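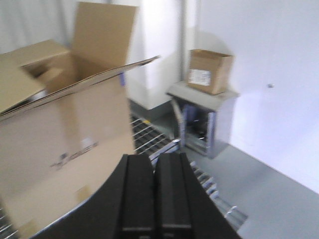 The complaint from the packing side, passed on to me over coffee this morning, was that the big cartons are fine until the flaps get in the way, and could we please decide once and for all whether they get folded out, folded in or taped down before anybody starts filling. Fair enough! I have been meaning to write this up since September and kept putting it off, so here goes, 2:30 in the afternoon with the door shut and a mug of tea.

For now my vote is flaps out, all of them, while a carton is being filled. I know it eats floor space, and I know the long front flap is the one everyone catches with a hip on the way past (I have done it myself more times than I'd like to admit). But with the flaps folded in you lose a good part of the opening and you end up feeling around in the dark at the bottom for whatever slid down the side. Taping them back against the outside works nicely for a day or so and then the tape lifts, and if you use the strong stuff it takes the face off the cardboard when you pull it. The blue tape comes away much cleaner. I'd like us to stick to that for anything temporary and keep the brown roll for closing up.

Sizes, while I'm at it. The large cartons came with the Kuhlmann order and the small ones were left over from Jindidari, and they don't nest in any sensible way, so please stop trying to make them. Small box up on the gray stand, big box on the floor, and that way you can drop the little bits into the small one without bending down every time. My back thanks whoever started doing this. I would only ask that the small box be kept with its label facing out, so that we can read it without turning the thing round.

The wire rack. I keep going back and forth on it. Lying on the floor it does keep things near the box, but it's a nuisance underfoot and the bars are just far enough apart to swallow the end of a shoe. Standing it up against the wall would be my preference, only the wall by the stand still has that screw sticking out of it, and I don't want to take the screw out until I know what the Kernard people meant to hang there. I've sent them a note. If I hear nothing by the end of the month, out it comes, and I'll fill the hole and touch up the white.

Stock check, copied off the clipboard before it goes missing again:

- Sernix sleeves, short: 2498
- Sernix sleeves, long: 978
- rolls of blue tape: 2 (order more, please, this is not enough)
- brown tape: plenty

The long sleeves should go in first, flat along the bottom, then the short ones upright on top. I tried it the other way on the last batch and the whole lot leaned over as soon as I moved the carton, and I spent the better part of an hour picking them out and starting over.

Still to do: find a proper home for the rack, clear the open shelf in the stand (I suspect half of what's in there is mine, sorry), and ask whether Kuhlmann can send the next cartons one size down. Tea's gone cold, so I'm off to make another and then I'll get going on the long sleeves.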